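Bodinton Wash Notes - readme

Last touched in June. Trinh Ung looks after this, mail me if something is wrong.

What this is

A table of care label wording copied from clothes and bedding, plus notes on what the wording means in normal English. 700 rows. Started as a list for my own household, then people at the Bodinton swap shop began adding to it. No photos of labels in the table, only the typed text.

Files

labels.csv - the main table, one row per item
symbols.csv - wash tub, triangle, square, iron, circle and what we call each one
notes.txt - odds and ends, not tidy

Columns in labels.csv

item - jumper, duvet cover, coat etc
fibre - as printed, spelling mistakes kept
wash_temp - number only, blank if hand wash
dry - line, flat, tumble low, tumble, none
iron - none, low, medium, hot
text - full wording off the label
who - initials of whoever typed it in

Blank means the label didnt say. It does not mean no. Please dont fill blanks by guessing, we had to redo 300 rows in version 2 after somebody put 40 degrees on everything.

Where the rows came from

Mostly the swap shop rail and people's own wardrobes. A batch from Jodano, the alterations place, who let us sit in the back with a laptop. Talukder Laundry sent a spreadsheet but the columns were different, so only part of it is in. The rest is waiting in notes.txt.

Known problems

- far too many cotton t-shirts, hardly any wool
- baby clothes missing almost completly
- "polyester" and "polyamide" mixed up in places, being fixed
- old labels with no symbols are under text only, so filtering by symbol skips them
- Trousers and joggers share one item name at the moment. Will split. 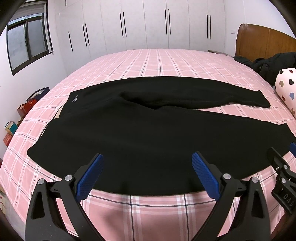

Duplicates are fine if they're two separate garments. If it's the same one typed twice, delete the later row. The checking script is called Gutance (don't ask) and it flags anything with a wash_temp over 95 or a fibre total that doesn't reach 100. Run it before you send changes. Takes 6 seconds on my old laptop.

Using it

Free for anything. A mention is nice. Don't treat it as washing advice - the label on your own garment wins every time.

To do

split the trousers
finish the Talukder rows
wool!!
proper names for the drying symbols, current ones are a mess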